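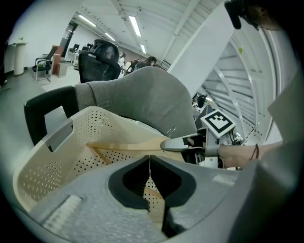
For our project we wanted to find out where all the loose stuff in a shared office should live. I worked with Ramil Dumlao and Jennylyn Ambrosio, and we picked the study office at Welden because we sit there anyway and were tired of moving other people's things off the chairs!

We started with a very simple idea - put one laundry basket next to the desks and see what people do with it. I brought a cream plastic one with small round holes all over and a handle slot near the rim, the kind you'd normally fill with socks. Ramil wanted cardboard boxes, but ours from the last project had gone soft in August, so I won that one.

The things that gave us the most trouble were the long, thin ones. Wooden sticks left over from model making don't go in drawers, and they roll off desks. In the basket they lie at all sorts of angles, and if you tip it you can get at them without digging. Jennylyn thought a tall bin would be better for sticks, and she's probably right, but then you need a second place for everything else.

Chairs were the other big topic. A chair with a fabric cover over the back turns into a coat rack really fast (I'm guilty too), and a basket parked against it gets in the way of the armrest when you turn. We tried the window side, then the end of the row, and ended up liking the end of the row best.

We kept it going for 3 weeks. Our teacher, Teresa Abreu, asked us to write down what we'd change, so: a lid, a label with the project name, and a smaller basket for pens. Jennylyn is already looking for the pen one.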